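Plutano gear notes, README

Hi! So this is the folder where I keep my geometry and gearing numbers for steel touring bikes, mostly because I got tired of digging through old forum threads every time a friend asked me what chainring to run. It started as one spreadsheet for my own bike (a Hemska frame, repainted twice, very heavy, I love it) and then Ineke Coppens sent me hers and it kind of grew from there.

What you get is one CSV, plutano.csv, with 181 rows. One row per bike setup. If you swapped the cassette and rode it again, that's a new row. Columns are frame, head tube angle, chainstay length, rear hub spacing, rings, cassette, tire width and a notes field where people ramble. Please ramble!
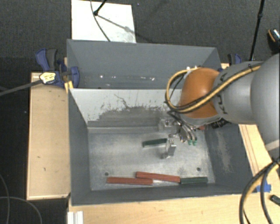
Rear spacing is in millimeters, and most of the older frames are 126 or 130. A 135 usually means somebody had the stays spread, or it's one of the newer Soltine frames. I haven't gone back to sort out which, so check the notes before you order a hub. I learned that one with my own wallet.

Gear inches are worked out from the real tire size and not the one printed on the sidewall. Renato Leiva measured most of those with calipers, tire pumped up, rider off the bike. The rows he didn't get to have an "n" in the last column.

Known problems: 9 rows have no chainstay length. Row 88 says the bottom bracket is higher than the saddle, and I'm leaving it until Thanasis gets back to me. Also, the total climbing figure of 1376 meters in the Okafor loop notes came off a bike computer that I don't trust much.

If you want to add a bike, just email me the row, or open a pull request if you're into that. I go through them Tuesday nights. Use it for whatever you like, and say where you got it.

Related
Spreading a steel rear triangle at home
Okafor loop: cue sheet and water stops
Friction shifters I still use
Soltine fork measurements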